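Garndale Hall, Prullthorpe: room and furniture check, March

Done between 9 am and noon. Items are marked OK, WATCH or FIX, with comments under each. I had a great time with this one, the old place is in lovely shape!

1. Front doors and ramp
OK. Both doors swing freely and latch on the first push. The new grip strip on the ramp is brilliant, my boots held well even after the morning drizzle.

2. Exit signs and emergency lights
WATCH. All lit on test. The one over the kitchen passage came on a beat slower than the rest, so please try it again next month.

3. Fire extinguishers
OK. Tags current, pins in, gauges in the green. The Tjoa unit by the stage has been moved to a proper bracket at last (hooray).

4. Tables
OK. Corners, edges and tops looked over for splits, splinters and wobble. Rounded corners are such a good choice for a hall full of toddlers at hip height, and I'd love to see them on everything we buy.
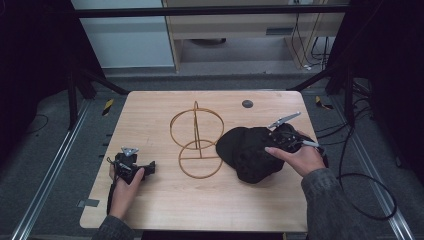

Item 4: wooden table with rounded corners, black cap on top.

Tops should get a wipe with a damp cloth and then a dry one. No spray polish please, it ends up on the floor and people skate on it. Run a bare palm along the underside of each edge as well, that's where splinters hide. 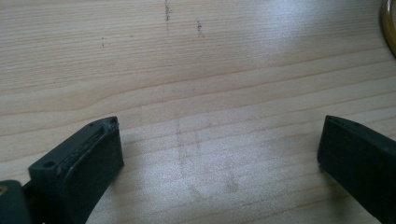

Chairs get the same treatment, and I do mean every chair. Sit in it, lean back, rock side to side. If it creaks, tighten the bolts and sit in it again.

5. Stacked chairs
FIX. The stack beside the storeroom is too high and leans toward the walkway. Split it in two and keep both clear of the door.

6. Kitchen
WATCH. Urn cord and plug fine. The tap drips. Hurkport Plumbing has been rung, job no. 549.

7. Heaters
OK. Guards tight, nothing stored within a metre. The 2,000 watt one must have a wall outlet to itself, never a power board.

8. First aid kit
FIX. Short on small bandages and the burn gel is past its date. A box of 100 bandages would see us through to winter.

Still to do: items 5 and 8 before the next booking, then initial the sheet and pop it back in the blue folder.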